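4.2 Open-day demonstration

The second data point comes from the open day at Bråten on Mon 26 June. Visitors entered in small groups and stood behind a taped line on the floor while the Niler controller ran the tabletop tasks. Each group saw two tasks and could then ask for a repeat. Eskil Halvorsen operated the stop button, and Oda Sundqvist kept the log. In total, 421 people signed the attendance sheet.
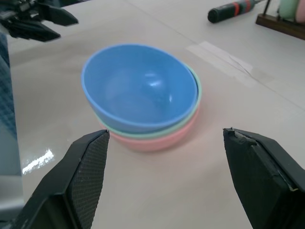 Figure 3. Bowl task during the open day, seen from the wrist camera.

Visitor comments were collected on paper cards at the exit and coded by two of the authors. Of these, 38 dealt with the bowl task, more than with any other part of the visit. The most common question was how the controller tells one bowl from the next when they are nested. In the state shown in Figure 3, the green bowl is visible only as a thin band between the blue one and the pink one, so color carries much of the information at that point. Several visitors also asked why the fingers open so wide before closing - the controller uses a fixed opening for all approaches. We return to this setting in Section 5.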